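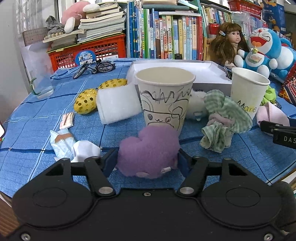
DIMBERG, 17 July 2021

How to Plan and Budget for a Hand-Held Gripper Purchase

Departments requesting hand-held grippers for the January equipment round should follow the steps below. The guidance applies to first purchases and to replacements. Questions may be sent to Rosalie Hofstetter in the equipment planning office.

Step 1. Describe the work before naming a product.
Write one paragraph stating what will be picked up, where, and by whom. A tabletop with a plush toy, paper cups and crumpled cloth in close quarters places different demands on the fingers than a bench with identical machined parts. List the softest item and the most easily tipped item. Requests that give only a model name will be returned.

Step 2. Separate the body from the parts that wear.
The gripper body is a capital item. Fingers, finger pads and fasteners are consumables and belong on the operating line. Foam-lined pads in particular should be entered as a recurring cost. For planning purposes, enter 249 dollars per year for pads and fasteners for each gripper, and revise the amount after the first year of use.

Step 3. Obtain 2 written quotations.
Gravivari and Pichler are both approved suppliers. Ask each to quote the body, one spare set of fingers, and shipping as separate lines. Drumon supplies pads and screws only and may be used for the operating line without a second quotation.

Step 4. Budget for the objects.
Test items are often left out of requests and then bought from petty cash. Enter 200 dollars per workstation for cups, cloths, toys, balls and similar household goods. Items already on hand may be used, and the entry reduced accordingly. Include a tablecloth if the work calls for a covered surface.

Step 5. Allow time for setup and training.
Reserve 29 working days between delivery and the first scheduled session. This period covers inspection, fitting of the fingers, operator training, and the return of any faulty part. Sessions should not be booked against a delivery date that the supplier has not confirmed in writing.

Step 6. Submit the request.
Attach the work description, the quotations and the completed cost sheet. Bohdana Kushnir reviews all requests for completeness before they go forward for approval. Changes made after approval require a new cost sheet, including changes to the number of spare fingers.

Keep a copy of the approved sheet with the equipment record.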